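Casa & Mesa | Reportagens | Vidro

Usamos cookies para melhorar a sua experiência de leitura. Ao continuar, aceita a nossa política de privacidade.

O vidro prensado volta à mesa

2022-12-06

Quem cresceu a beber água de uma garrafa cheia de bicos e losangos sabe do que falo. O vidro prensado foi durante décadas o cristal de quem não tinha cristal, e que bem que imitava! Bastava um molde de ferro, uma porção de massa incandescente e um êmbolo a descer no momento certo para que o relevo ficasse ali para sempre, pronto a apanhar a luz da janela da cozinha.
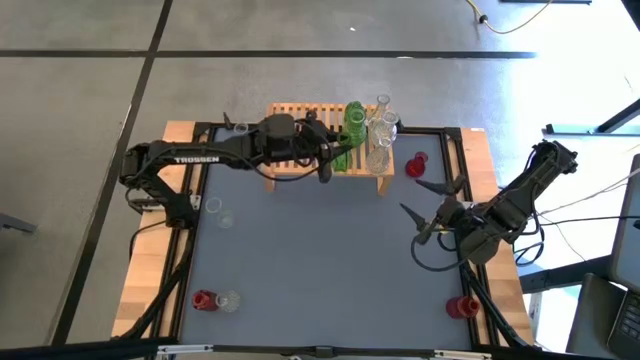 Fui a Bamora numa manhã de dezembro para conhecer a Brerkusik, uma oficina pequena que guarda 91 moldes antigos em prateleiras até ao teto. Alguns vieram de Toledo, embrulhados em jornal, e ainda trazem o número do gravador riscado na base. O meu preferido é o 1007, de uma compoteira com folhas de videira tão finas que se sentem melhor com o polegar do que com os olhos.
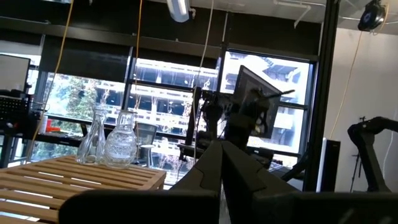

O relevo tem também um lado prático, e as fábricas sabiam-no bem: disfarça as costuras do molde, esconde bolhas e dá firmeza à mão. Cada padrão pede a sua forma. Um jarro esguio, de corpo torcido e facetado, puxa o olhar para cima, enquanto um frasco bojudo, com desenho moldado e bordo aberto, fica bem baixo e cheio de qualquer coisa. Eu misturo tudo sem pudor, o alto com o redondo, o herdado com o comprado na feira.

Para lavar, água morna e uma escova macia (as ranhuras adoram guardar calcário). Nada de choques térmicos, que o vidro antigo não perdoa. 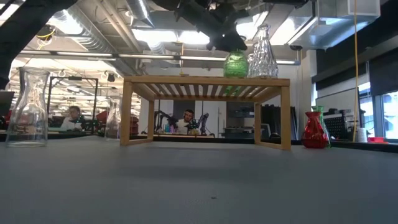
Na feira da Gridholm encontrei duas bancas só de vidro verde e perdi ali a tarde inteira. Passem a unha pelas arestas antes de comprar: as peças velhas têm-nas ligeiramente boleadas, e um risco circular na base costuma ser sinal de muitos anos de mesa. Eu trouxe uma galheteira sem tampa e já ando à procura da tampa.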